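Care of Wooden Furniture at Home: Tips for Shelves, Drawers and Tables

Wooden furniture is made to stay with you many years, but it needs a little attention from your side. In our shop in Prelasham we receive many questions by e-mail, and most of them are about the same small problems. A drawer is sticking, a shelf is bending in the middle, a cup has left a white ring. I have collected the answers on this page. You do not need special tools for most of them.

Before you start with any of these tips, try the product on a place which is not seen, for example the underside of the table top or the back side of a leg. Leave it there until the next morning. If the colour is the same, you can continue on the visible side. 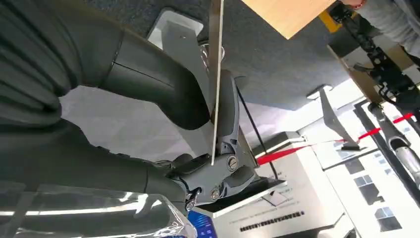
Category: Furniture Care

Dusting and washing

Dust is harder than it looks. If you rub it with a dry cloth it makes very fine scratches, and after some years the surface becomes dull in the places where you clean most. Take a soft cotton cloth, wet it with lukewarm water and squeeze it until no drop is coming out. Wipe along the grain, and then go over it one time more with a dry cloth.

For sticky places, put 3 drops of washing-up liquid in a bowl of water. More is not better. Too much soap stays on the wood as a film and catches the new dust. Please do not use window cleaner on wood, also if the bottle says "all surfaces". I had to repair one sideboard where the lacquer became cloudy in every place the spray had fallen.

Oiled wood and lacquered wood are not cleaned in the same way. If you do not know what you have, let one small drop of water fall on the surface. On lacquer it stands up like a pearl and stays. On oiled wood which is getting dry, it goes flat after a few minutes and leaves a darker spot, and this tells you it is time for new oil. The spot goes away when it dries.

White rings from cups and glasses

A white ring is moisture caught inside the finish. It did not reach the wood yet, so it is usually possible to take it out. Put a clean folded cotton cloth over the ring and press with an iron on the lowest heat, without steam, for a few seconds. Lift and look. Repeat if it is getting paler. Never leave the iron standing there while you go to answer the door.

If you are afraid of the iron, a hair dryer on the low setting also works, only slower. Keep it moving. At the end rub a little furniture wax on the place, because the heat takes away some of the shine.

A black ring is another matter. There the water has gone down into the wood itself, and it must be sanded. On solid wood this can be done at home with patience. On veneer I do not advise it. The veneer is so thin that you can go through it before you notice.

Drawers that stick

First take the drawer completely out and look at the sides and the bottom edges. The place where it rubs is normally shiny or a little darker. Rub this place with a plain white candle, and also the runner inside the cabinet. Push the drawer in and out several times so the wax is spread. Do not use cooking oil, it becomes like glue in the warm months.

If the candle is not helping, the wood may be swollen from humidity. Keep the drawer in a dry room for a week before you decide to sand anything. Many people sand in the wet season, and then in winter the drawer is loose and rattling. I did it also, with my own kitchen drawer, and now it has a strip of felt on each side.

Metal runners are different. Clean the old grease out with a cotton bud, check that no screw head is standing up in the track, and put a very small quantity of silicone spray. If one ball is missing from the bearing, change the pair. A pair costs less than your afternoon.

Shelves that bend

A shelf bends when it is too long for its thickness. Books are the heaviest thing most families own, and they are often put on the longest shelf. For a board of 19 mm, I recommend not to go over 70 cm between the supports if it will carry books. For clothes or for light boxes it can be longer.

When the shelf has already bent, turn it over. In many cases the weight will bring it back straight after some months. Put the heavy things near the sides and the light ones in the middle. If the back of the bookcase is fixed, you can screw a thin batten on it just under the shelf, and this gives a support along the whole length. Nobody will see it behind the books.

Adjustable shelves stand on small pins. Check the holes once a year. If a hole has become oval, move all four pins of this shelf to the next row. A mix of new and old holes makes the shelf rock, and then the other holes will go the same way.

Loose chair legs and joints

If a chair is moving when you sit, do not wait. Every day of moving makes the joint wider. Turn the chair upside down on a blanket and try each leg with the hand. When you find the loose one, take it out gently and scrape away all the old glue. New glue does not hold on old glue, and this is the reason why so many home repairs come open again after one month.

Use ordinary white wood glue on both parts, put the leg back, and hold it with a clamp or with a rope twisted tight around the legs. Wipe what is coming out with a damp cloth at once. Leave the chair one full day, two if the room is cold.

Tables and desks which are used every day

A desk suffers most at the front edge, where the arms are resting. The finish becomes thin there first, and the skin makes it dark. Wipe this edge every week, and give it wax or oil (according to the finish) 2 times in the year. I do mine in May and again before the heating is turned on.

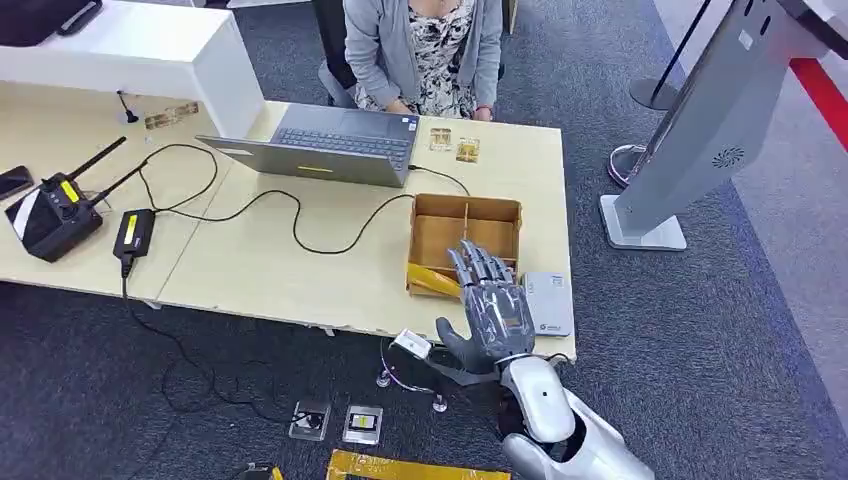
Working at the laptop on a light wooden desk.

Rubber feet under lamps and small devices can leave marks on lacquer which do not come out any more. The rubber reacts with the finish, and it happens slowly, so you see it only when you move the thing. Stick a round of felt under each foot. The same is true for soft plastic table mats and for some pen erasers.

Turn or move the objects on the table from time to time. All wood changes colour in daylight. Cherry becomes darker, walnut becomes lighter, pine becomes yellow. If a tray has stood one year in the same corner, you will find its shape under it. When this has already happened, take everything off and leave the table in daylight without direct sun. The difference becomes smaller by itself, but it takes many weeks.

Small scratches

For a light scratch in dark wood you can rub the cut half of a walnut over it, and then polish with a cloth. For deeper ones use a wax stick. Choose two colours near to your wood and mix them, because no wood has only one colour. Warm the wax between the fingers, press it in across the scratch, and take away the rest with the edge of an old plastic card.

A dent can be lifted if the fibres are not broken. Put a drop of water in the dent, wait, cover with a damp cloth and touch it with the tip of a warm iron. The wood swells up again. It works well on bare or oiled wood and not so well under thick lacquer.

Where to put the furniture

Keep a distance of one hand from the wall if the wall is an outside wall, so that air can pass behind. Do not place solid wood directly beside a radiator or under an air conditioner. If you have no other place, put a bowl of water on the radiator in winter and fill it when it is empty.

When you move a heavy cabinet, take out the drawers first and tie the doors closed. Lift, do not push. Pushing sideways puts all the force on the joints of the legs.

Last updated March 31, 2018

More in this category: Choosing handles and knobs | How to measure an alcove for shelves | Oil, wax or lacquer?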